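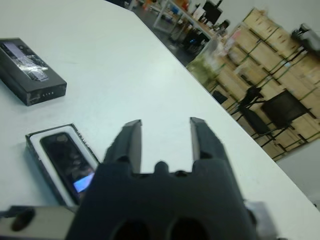 4.2 Reused boxes and the problem of the clear surface

Last updated: April 2022

The claim we set out to test is a familiar one in the guidance on shared workrooms: that a table kept clear will stay clear, and that small items put away in boxes are easier to find again. Both halves are usually stated together, as though one followed from the other. We are not convinced that it does. The Onmont guide, which most later advice copies, gives no evidence for either half, and its model layouts show rooms that do not seem to be in daily use.

Our own material comes from two sources. The first is the Skendow survey, with 2,319 replies from people who share a work table with at least one other person. Of these, 1,084 said they kept small parts or stationery in a box that had first held something else. The second is a set of visits to shared rooms, carried out between December and the spring by Khanyisile Zwane using the Maluleke checklist. The checklist has 20 items, of which 10 concern boxes and other small containers. We dropped the item asking whether a room "feels orderly", as the answers told us more about the visitor than about the room. 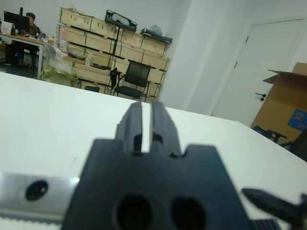 A first difficulty is what to count as clear. Under the checklist a table passes if most of its top can be wiped without moving anything. This is a generous rule. It says nothing about the desk nearby, where papers and bottles may simply have gone instead, and a room can score well on its main table while its total amount of stuff has not changed at all. Naltel's earlier report treats a clear table as a saving of space. We would call it a transfer until someone has looked at the rest of the room.

A second difficulty is the box itself. A closed box looks tidy from any distance, and visitors tended to mark it as such. Whether it helps anyone is another matter. A label may name the first contents and not the present ones. Tape may be left from the original packing, or may have been added to hold a weak lid – the checklist does not ask, and it should. Scuffed edges are sometimes read as a sign of frequent use, but a box can be scuffed just as easily by being pushed aside.

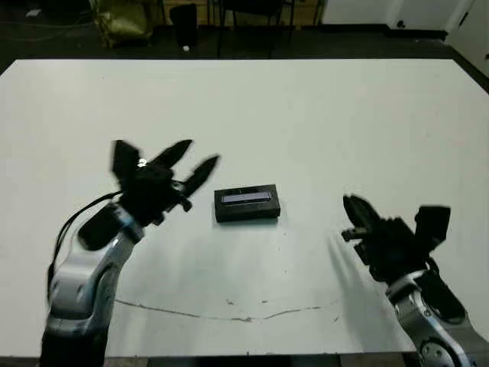 Figure 3. Small black box with a pale panel on its top face, placed on a white table. A long, thin dark line crosses the table top.

Under the present rules the table in Figure 3 would lose no marks for its surface. The long line may be a crack or only a scratch, and the checklist has no place for either. Nor can the box be scored for ease of finding without asking the people who use it what they think is inside. We therefore report the scores for clear surfaces and for boxes separately, and we do not add them up. Readers who want a single figure for each room will find one in the Naltel report, though we would advise against leaning on it.

3 comments | 7 shares

Related items
Labels that outlive their contents
Skendow survey: notes on the wording of replies
Who clears the shared table?
The Maluleke checklist, revised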